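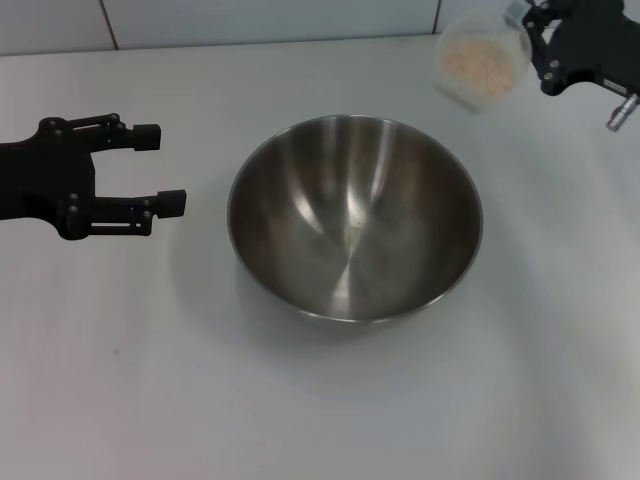 흰 탁자 위 스테인리스 볼과 투명 용기

플라카리(Plakari) 청소 서비스 12월 직원 회의록
장소: 사무실 안쪽 방
시작: 오후 3시
진행: 살라마투 누추가(Salamatu Nutsugah) 팀장
기록: 저 (지난달에 기록 맡으신 분이 글씨를 본인도 못 읽겠다고 하셔서 제가 당첨됐습니다)

못 오신 분들도 읽으신다고 해서 말 나온 대로 거의 다 적었습니다. 좀 길어요! 급하신 분은 맨 끝에 할 일만 보셔도 됩니다.

1. 지난 회의 내용 확인

고칠 것 없이 통과됐습니다. 다만 지난번에 "다음에 얘기하자"고 미룬 유니폼 건은 이번에도 또 미뤘어요. 긴팔 안감이 땀을 안 먹는다는 의견이 계속 나오고 있고, 팀장님이 샘플을 한 벌 더 받아 보겠다고 하셨습니다. 바지 주머니가 얕아서 허리 숙일 때마다 열쇠가 빠진다는 얘기도 적어 둡니다. 이건 제 얘기예요.

2. 그리트우드(Gritwood) 건물 카펫 청소

오늘 제일 오래 얘기한 안건입니다. 그리트우드 쪽에서 복도 카펫을 지금처럼 진공청소만 하지 말고 정기적으로 습식 세척까지 해 달라고 요청이 왔어요. 관리사무소에서 받은 메일을 팀장님이 읽어 주셨는데, 요점은 엘리베이터 앞이 너무 까맣다는 거였습니다. 저도 거기 매주 가니까 아는데, 네, 까맣습니다. 비 오는 날이면 현관에서부터 사람들 발자국이 그대로 길처럼 나 있어요.

건식으로 갈지 습식으로 갈지를 두고 한참 이야기했습니다. 건식 쪽 의견은 입주사들이 늦게까지 남아 있는 층이 많아서 바닥이 젖어 있으면 곤란하다는 것이었고, 습식 쪽 의견은 커피 자국이 건식으로는 안 빠진다는 것이었어요. 예전에 회의실 앞 얼룩을 건식 파우더로 문질렀다가 자국이 넓어지기만 했던 일도 다시 나왔고요 (그날 같이 있던 분들은 다들 웃으셨는데 저는 아직 못 웃겠습니다).

결국 층을 나누기로 했습니다. 사람이 일찍 빠지는 층은 습식, 늦게까지 근무하는 층은 당분간 건식으로 하고 얼룩만 따로 부분 세척. 습식을 한 층은 송풍기를 밤새 틀어 두고, 안내판은 복도 양쪽 끝에 다 세웁니다. 한쪽에만 세웠다가 반대쪽에서 걸어오신 분이 놀라셨던 적이 있으니 이번엔 꼭 양쪽이요.

첫 작업은 7층부터 하기로 했습니다. 마침 그 층 입주사 하나가 이사를 나가서 짐이 없는 구역이 있대요. 시험 삼아 해 보기에 딱 좋죠. 모서리 안 보이는 데서 색 빠짐 테스트부터 하고, 결과를 사진으로 찍어서 단체방에 올려 주세요. 사진 찍을 때 어디를 찍었는지도 같이 써 주시고요. 카펫 사진만 덩그러니 올라오면 저는 정말 구분을 못 합니다.

3. 세제 거래처 건

카라불루트(Karabulut)에서 쓰던 카펫 전처리제가 용기가 바뀌어서 들어왔습니다. 뚜껑이 예전처럼 돌려 여는 게 아니라 눌러서 돌리는 방식인데, 장갑 끼고는 잘 안 열린다는 불만이 꽤 나왔어요. 저는 처음에 불량인 줄 알고 반품할 뻔했습니다. 팀장님이 거래처에 예전 뚜껑이 남아 있는지 물어보기로 하셨고, 그동안은 사무실에서 미리 분무기에 옮겨 담아 나가기로 했어요.

옮겨 담을 때는 분무기에 라벨을 꼭 붙입니다. 제품 이름이랑 희석 여부, 담은 사람 이름까지요. 창고 선반에 라벨 없는 분무기가 또 나왔는데 내용물을 아는 사람이 없어서 그냥 폐기 쪽으로 뺐습니다. 혹시 본인 거면 이번 주 안에 저한테 말씀해 주세요. 그 뒤엔 미련 없이 보냅니다.

정전기 방지제도 바꿀지 얘기가 나왔는데, 지금 쓰는 것의 향이 너무 세다는 분과 오히려 청소한 티가 나서 좋다는 분이 팽팽했습니다. 그리트우드 쪽에 물어보고 정하자는 쪽으로 정리했어요. 코는 그쪽 분들 코니까요.

4. 배정 앱

네비스테드(Navstead)로 작업 배정을 바꾼 뒤로 알림이 두 번씩 온다는 분이 계세요. 저도 그렇습니다. 새벽에 두 번 울리면 사람이 좀 슬퍼져요. 설정에서 "팀 알림"과 "개인 알림"이 둘 다 켜져 있으면 그렇게 된다고 하니 팀 알림만 남기고 꺼 보세요. 그래도 두 번 오면 화면을 캡처해서 저한테 보내 주시면 모아서 문의하겠습니다.

완료 버튼 이야기도 길게 했습니다. 현장 나와서 차에 탄 다음 누르는 분, 집에 가서 누르는 분, 다음 날 아침에 생각나서 누르는 분이 다 다르다 보니 기록 시간이 들쑥날쑥해요. 앞으로는 현장 문 잠그고 바로 누르는 걸로 통일합니다. 지하라서 신호가 안 잡히는 곳은 올라와서 바로 누르시면 되고, 메모란에 "지하"라고만 적어 주세요.

교대 바꾸는 것도 앱에서 해 달라고 하셨습니다. 둘이 말로만 바꾸고 앱에 그대로 두면 팀장님은 엉뚱한 분께 전화를 하게 됩니다. 지난달에 그렇게 쉬는 날 전화 받으신 분, 팀장님이 오늘 다시 한번 미안하다고 하셨어요.

5. 장비

습식 세척기 호스 연결부가 샌다는 보고가 있었습니다. 고무 패킹이 닳은 것 같다고 하는데 확실하지는 않아서, 그리트우드 작업 전에 분해해서 보기로 했습니다. 패킹만 갈면 되면 좋겠고, 아니면 수리 맡기는 동안 장비를 빌려야 해요. 빌리는 비용은 팀장님이 알아보십니다.

걸레 세탁 얘기도 또 나왔습니다. 극세사 걸레를 섬유유연제 넣고 돌리면 물을 안 먹어요! 세탁실에 붙여 놓은 종이가 떨어졌던데 제가 더 크게 뽑아서 다시 붙이겠습니다. 그리고 화장실용이랑 사무실용 색깔 구분, 새로 오신 분들 교육 때 첫날에 꼭 말씀드리기로 했어요. 둘째 날이면 이미 늦습니다.

그리고 카펫 보풀 떼는 솔을 찾습니다. 손잡이에 테이프 감아 놓은 거요. 가져가신 분 혼내려는 거 아니고 그냥 그게 제일 잘 떨어져서 그래요.

6. 주차비

그리트우드 앞 공영 주차장에 차를 대면 한 번에 3000원이 나옵니다. 지금까지 각자 내고 영수증을 모았다가 한꺼번에 올렸는데, 영수증이 주머니에서 세탁기까지 같이 다녀오는 일이 많아서 방식을 바꾸기로 했어요. 영수증은 받자마자 사진 찍어서 앱에 올리면 됩니다. 원본은 안 내셔도 되고요. 이미 잃어버린 것은 날짜와 현장만 적어서 주시면 이번 달까지는 처리해 주신답니다.

관리사무소에 지하 주차 자리를 하나 얻을 수 없는지도 물어보기로 했습니다. 세척기 들고 길 건너는 게 보통 일이 아니에요. 바퀴가 턱에 걸릴 때마다 신호가 바뀝니다.

7. 그 밖의 이야기

연말 휴무는 현장마다 달라서 팀장님이 표로 정리해 주시기로 했습니다. 희망 휴무일은 14일까지 앱에 넣어 주세요. 늦게 넣으셔도 받기는 하는데 원하는 날이 남아 있을지는 모른다고 하셨습니다.

무릎 보호대를 회사에서 사 주면 좋겠다는 건의가 있었고 다들 찬성이었어요. 계단 모서리 카펫은 결국 무릎 꿇고 하게 되니까요. 끈으로 묶는 것보다 바지 안에 넣는 쪽이 편하다는 분이 계셔서 두 가지 다 알아보기로 했습니다.

간식은 귤이 제일 인기였다고 꼭 적어 달라고 하셔서 적습니다. 다음에도 귤이요.

할 일
살라마투 팀장님: 그리트우드에 작업 층 나눈 내용 전달하고 정전기 방지제 향, 지하 주차 자리 문의. 카라불루트에 뚜껑 문의. 장비 대여비 확인. 휴무표. 유니폼 샘플.
저: 세탁실 안내문 다시 붙이기. 네비스테드 알림 문제 모아서 문의. 무릎 보호대 가격 알아보기.
그리트우드 조: 호스 연결부 분해 점검, 색 빠짐 테스트와 사진.
모두: 알림 설정 확인, 영수증 사진, 희망 휴무일 입력, 분무기 라벨.

다음 회의 날짜는 휴무표가 나온 다음에 단체방에서 정합니다. 빠진 내용이나 제가 잘못 들은 게 있으면 편하게 말씀해 주세요. 고쳐서 다시 올리겠습니다.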